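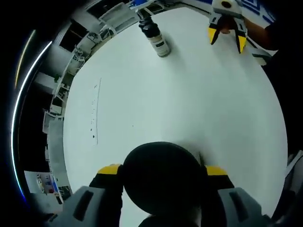
Cristóbal Daza reckons the medal group should be laid out flat and left overnight before a single stitch goes in, and after trying it both ways I'm with him! Ribbons relax, and you spot a crooked one far sooner.

Section 4: Fitting medals to the Retamal mounting bar

You'll need the bar, the Skimum backing card, strong thread and your ribbons cut to 168 mm.

1. Put the medals in order of wear, the most senior nearest the centre of the chest.
2. Fold each ribbon over the card and pin it at the top edge.
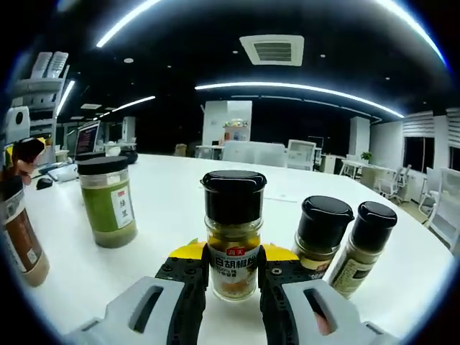
3. Check that the lower rims line up. Clasps and bars can pull a ribbon down a touch, so adjust the fold and leave the medal alone.
4. Stitch along the back, 26 stitches per ribbon – small ones hold beautifully.
5. Slide the card into the bar until it clicks.

Note: groups of six or more have to overlap. Keep the senior medal fully in view.

Caution: never polish a medal once it's mounted. Polish creeps into the ribbon and the stain stays.

Caution: the Farkik pin is sharp, so close it before you turn the bar over.

Spare cards are part number 2845. For court mounting, with the ribbon carried down behind the medals, go to Section 5 – it's a lovely job for a Friday evening.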